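The Second Sink: what we learned from making our own lives easier
Speaker notes, Tue 1 June, Cuvton evening talks
17 slides, 20 minutes, leave time for questions

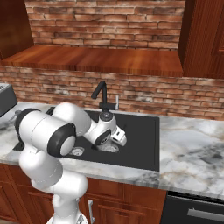 Start with the move. We left a house with 19 kitchen cabinets for a rental in Sallura with six, and I was thrilled! I had plans, I had lists, I had labels on the boxes. What I wanted was less stuff to look after, and I got it, and then I spent the first month looking for the can opener. Point at the slide: black basin, white arm reaching down into it. Ask how many people would hand over the dishes tonight (wait for hands, there are always a few shouters). Then ask who would wash a plate by hand anyway, out of habit. I'm in that second group and I'd like to talk about why.

Slide 2. The dishwasher story. Keep it short. We didn't have one in Sallura and I was sure I'd hate that. By September we were standing at the sink every night after supper, one washing, one drying, talking about things we had never gotten around to in the big house. I'm not telling anybody to rip out their dishwasher! We have one again now and I love it. But we lost the talk when we got it back, and it took us a while to notice.

Slide 4, the phone calendar. We put everything on one shared calendar so we'd stop double booking. Great idea, still use it. Only we quit asking each other about our days, and when my other half had a rough week at work I found out from a blue box that said "meeting, moved again." PAUSE here. People laugh and then they go quiet.

Slide 7. Tikia. Tell it as a trip story, don't explain it. We planned every hour of that vacation, down to lunch. The ferry didn't run, the whole plan fell over before breakfast, and we ended up on a bench with a bag of peaches and nothing to do until four. Best day of the year. (If the room is warm, add the part about the goat.)

Slide 9. The 398 list. When we moved I wrote down every item I meant to get rid of, and the final number was 398. Read a few lines from it:
a waffle iron
two left gloves
the good tablecloth, crossed out, written back in, crossed out again
I'm happy about nearly all of it. I do miss the tablecloth.

Slide 12. What we do now. When one of us wants to make something easier, the other one gets to ask, "What are we going to miss?" Sometimes the answer is nothing at all, and we go right ahead. Grocery delivery was like that. Sunday phone calls to family were different, and we went back to making them after a spring of group texts.

Slide 15. Supper at Đàm, our Friday place. It's slow, you wait, they run out of the soup. I used to call in the order and pick it up. Sitting down takes an extra hour and I wouldn't trade it.

Slide 17. Leave this one up during questions. Ask them to think of one thing they made easier this year, and turn to the person next to them and talk about it for two minutes. Let it run long if they're enjoying it! Put the mic back on the stand when you're done.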